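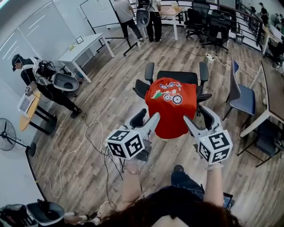 Two hand-held grippers at the T-shirt station, Bredwood robotics club.

The Bredwood robotics club meets on Tuesday evenings, and this term its members have spent most of that time handling laundry. The project, called Grulik, is meant to give a two-armed robot enough recorded demonstrations to take a T-shirt off a chair and fold it.

Teodora Dumitrescu, who leads the data group, set the target at 2000 recordings before the end of December. "We have 119 that I would train on," she said. "There are more on the disk, but the markers drop out of view partway through and the tracking jumps."

Each gripper carries a cube printed with square markers, from which the software estimates the position and angle of the fingers. Members work the grippers by hand. Dumitrescu said the most common fault is a wrist turned too far inward.

Damir Golob, a second-year student, writes the task sheets. A sheet gives the starting position of the garment and the condition for ending a recording. "The chair version is harder than the table version," he said. "The cloth hangs in front of the seat and the armrests get in the way. You have to decide which side to lift first, and people decide differently."

Asked whether that variation is a problem, Golob said it depends on the model. The first one, trained on six members' recordings, averaged their habits and closed the fingers between two good grasp points. The current version predicts short sequences of motion, and two of its last trial runs ended with the shirt off the chair. Folding has not been tested yet.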